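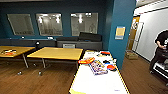
*The back wall of the main room, with the long counter under the windows*

# About the Grultwood School of Scripture

Grultwood is a small evening school for adults who want to study the Bible and the early church at a serious level without enrolling in a seminary. We teach Greek, Hebrew, the history of the canon, and the reading of early Christian writers in translation. We don't grant degrees and we don't train people for ordination.

## How we started

The school grew out of a reading group that Innes Geddes led in Paradden. The group had planned to spend one winter on the letters of Ignatius. By spring it had moved on to the Didache and then to 1 Clement, and people who had never missed a Sunday service in their lives were asking why they had not heard of any of these books before. Innes wrote up his notes as a course, and that course is still the first one most students take with us. Long-time members call it "the Geddes course," though its title in the catalog is Reading the Second Century.

Iona Drummond joined to teach Hebrew and now directs the school. She plans the class schedule, teaches the Psalms course, and meets with every new student before the first session.

## What we teach

Classes run in two terms, beginning in October and again after the winter break. This term we offer 21 courses. Greek and Hebrew are each taught at three levels. The history courses can be taken in any order, except for Canon and Councils, which assumes you have already done Reading the Second Century.

Students read primary texts from the first week. When scholars disagree, as they do over the date of the Muratorian Fragment or the authorship of Hebrews, we assign readings from more than one side and spend class time on the evidence. Essays are optional. If you write one, your teacher will return it with comments.

## What we believe

The school has no statement of faith for students to sign. Our teachers are Christians from several traditions, and they hold different views on inspiration, on the deuterocanonical books, and on the authority of church councils. They are free to say so in class. Students have included Catholics, Baptists, Orthodox, Quakers, Jews, and people with no religion at all. We ask everyone to argue from the text and to let others finish speaking.

## The Emari Library

Our lending library holds 1,474 volumes. The core of it came from the Emari family, who gave us their father's collection of commentaries and patristic texts. It is strong on Paul and on the Syriac writers and fairly weak on the Old Testament prophets, a gap we are filling as money allows. Enrolled students may borrow up to 3 books at a time. Lexicons and concordances stay on the premises.

## Enrollment and fees

There are 98 students enrolled this term. Language classes are kept small and the first level of Greek usually fills early. Fees are charged by the course and can be paid in installments. Reduced fees are available on request, and you will not be asked for proof of income. Write to Iona Drummond at the school office in Paradden if you want a course list or would like to sit in on a class before signing up.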